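Visit to the Havura training room, 12/17/19

I went to Havura with my colleague Yi-an Ahn to learn which rules they follow for work with hand-held grippers. Our host was Han-gyeol Um. He gave us a list of 13 rules, and we read it before we touched anything.
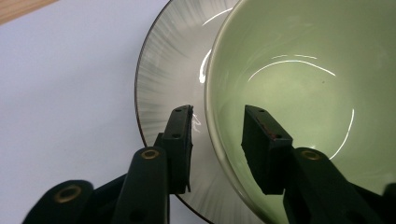

The rule I liked most says that each session must stop after 240 minutes in total, also when the operator feels fine. Another rule asks for 2 people to sign the check sheet. Yi-an asked who may change the list. Mr. Um answered that changes are made only in September.

Rubber pads are checked before every session, and this check takes about five minutes. I would like to bring the same habit to our office in Sorkance.

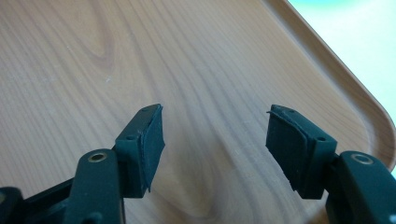 Open gripper fingers with black rubber pads over a wood-grain surface.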